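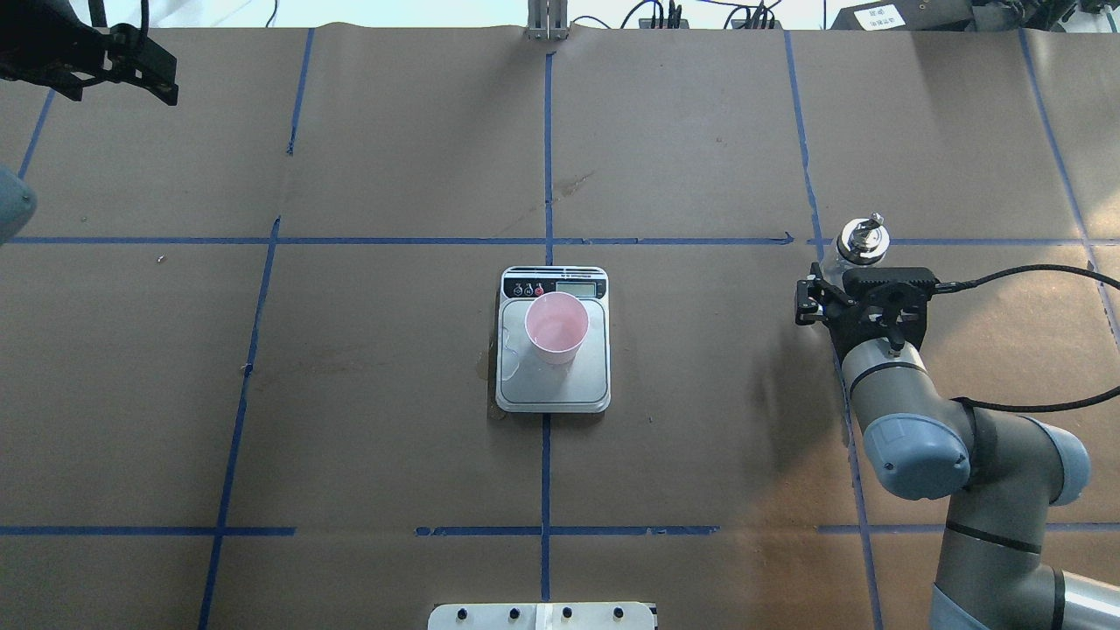
Scale, cup, tape and paper, with the right arm holding on to its bit of metal.

Search this blog
Search

Okay, so the water pouring post I promised you in January is finally happening, and it's a post about a failure! I love these. I learn so much more from a bad afternoon than from a good one, and this was a really bad afternoon.

Quick catch-up if you're new. Our little group has two arms on one table, and the job I picked for them is pouring a set amount of water out of a cup onto a kitchen scale. Sounds dull, right? It's the most fun I've had with a robot in ages. Water moves while you move it, the cup gets lighter as you go, and the scale tells you straight away how badly you did. The target was 40 grams. We had a folder of practice runs to train on (1273 of them, and yes, I'm proud of that number) and I came in that day sure we were going to nail it.

We didn't nail it. The arm would come in, tilt the cup, and pour, and some of the water would go past where it was supposed to go. Then on the next try it would pour fine. Then it would miss again, a little farther over. I changed the speed. I changed the tilt. I swapped in an older set of weights that Vasilică Filip swears by, and that one missed too, only more politely.

By four in the afternoon I had gone through most of a roll of paper towels and started looking at the boring stuff. I should have started there! The blue tape on our table is how we know where things go. The scale gets set down against the lines by hand before each run, so if the lines are off, the scale is off, and the arm has no idea.
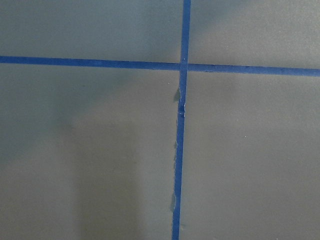

And once I got down at eye level with the tape I could have kicked myself. We'd been treating those lines like they were carved in stone. They're tape! Things get dragged over them, sleeves catch them, people peel up a corner without thinking and press it back down wherever it lands. I'd been lining up the scale against an edge that wasn't a straight edge anymore, and I'd been doing it a bit differently every time, depending on which part of the edge I happened to trust.

So that was fault number one, and it's a very human one. The arm was repeating itself beautifully. I was the sloppy part of the machine.

Fault number two is the one I want to talk about more, and it's the safety one. When a pour missed, I had no rule for what came next. I'd lean in with a towel while the arm was still live, wipe, lean back out, and hit go again. Two arms, cables along the back of the table, water on the paper, and me with my head in the middle of it all going "one more, one more." I've read plenty of accident write-ups and shaken my head at people doing exactly that.

I put a short version of this on our group's message board the same evening, with the tape and everything.
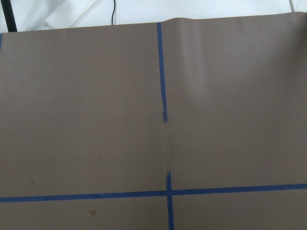 Noeline Harawira: Glad you wrote this up. We had the same drift at Gistbridge last year and blamed the wrist for two weeks before anyone checked how the parts were being placed. Please stop reaching in while it's live, though. Put the stop button on the side you reach from, so you have to pass your hand over it to get to the spill.

Isn't that a great tip? I moved the button before I'd even finished my coffee. It used to sit over by the keyboard, which made sense for typing and no sense at all for wiping up water.

Manaia Cartwright wrote too, asking why we didn't just have the arm check the weight as it pours and stop if the number isn't climbing. Good question! We do log the weight, but only at the end of a run. If the water is going somewhere other than the scale, the arm happily keeps tilting. Watching the number the whole way through is now at the top of my list, and I've already got a rough version that quits the pour when the reading stays flat.
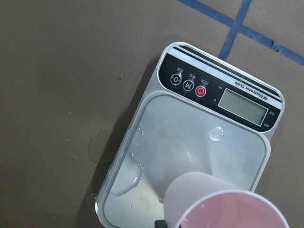
The other changes are small ones. Fresh tape, and a proper look at it before each session. A stop and a dry-off after any miss, even a tiny one, with the arms powered down first. No more "I'll get it after this run." I'm also going to try a pair of corner stops so the scale can only sit one way, and if anyone has a favorite method for fixing those down without drilling into the table, please tell me, I'm all ears.

I still don't know how many of those practice runs were recorded with the lines already going bad. Could be a handful, could be a lot of them. I'm going through the folder now, oldest first, checking where the scale sits in each one, and I've got a big pot of tea and a playlist ready. More when I reach the end of it!

Print this post
E-mail this post to a friend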